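Pre-trial inspection checklist: two-finger gripper, light household and shop-floor chores
Site: Clondeo, bay 2
Checklist owner: Wultoria
Date of inspection: 2024-03-17

Marking: P = pass, C = pass with comment, F = fail, N = not tested.

Section A. Gripper

A1. Finger pads seated, no lifting at the edges. P
A2. Pad ridges free of dust and adhesive. C
Comment: adhesive residue builds up on the ridges during sticker removal. Wipe after each set. The Hafþórsson sheet says once a day and that is too seldom for this chore.
A3. Marker squares clean and flat. P
A4. Housing screws tight. P
A5. Grip force at lowest setting holds a sheet of paper without creasing it. F
Comment: creased on two of 19 attempts. Acceptable for waste paper, not for booklets.

Section B. Work area

B1. Curtains and backdrop clipped and clear of the arm's path. C
Comment: clips hold under a light pull. Keep the speed down near fabric. Loose cloth is still the item most likely to stop a run.
B2. Floor level under the panel. P
B3. Papers and booklets removed from the approach side before powered motion. C
Comment: must be done by hand for now. Add to the start-of-shift list.
B4. Lighting even across the working face. C
Comment: upper part of the white panel is brighter than the lower part. Pale stickers near the top are hard to pick out from the surface.

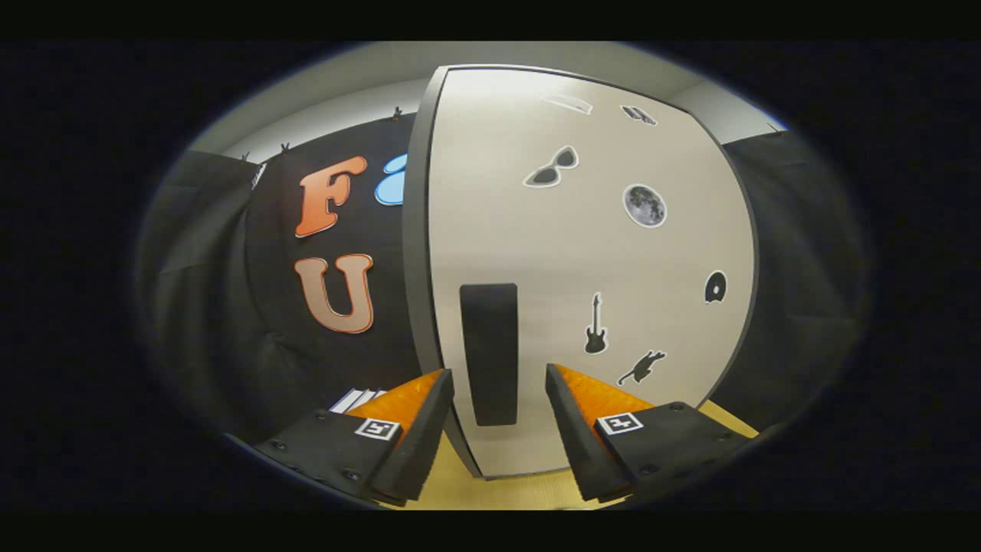

Photo: Wultoria inspection record, Clondeo

Section C. Chore readiness

C1. Wipe down a curved panel. C
Comment: adequate on plain areas. The pad drags when it crosses a sticker border. Path to be changed so that it goes round them.
C2. Find stickers by sight. C
Comment: the dark shapes (guitar, cat) are found every time. The translucent arc under the rim was missed in most passes.
C3. Peel a sticker and bin it. F
Comment: the fingers cannot start an edge on a flat sticker. A person with a plastic scraper takes 17 seconds. The gripper was stopped at 300 seconds with the sticker still in place.
C4. Pick up and square a small stack of papers. F
Comment: lifts the stack but does not square it. See A5.
C5. Draw a curtain along its rail. N
Comment: held over to April, when the Orora wrist is due.

Section D. Result

Wiping may go ahead with a person present. Peeling and paper handling stay manual. Repeat A5, C3 and C4 after the wrist is fitted, using the same panel and the same stickers.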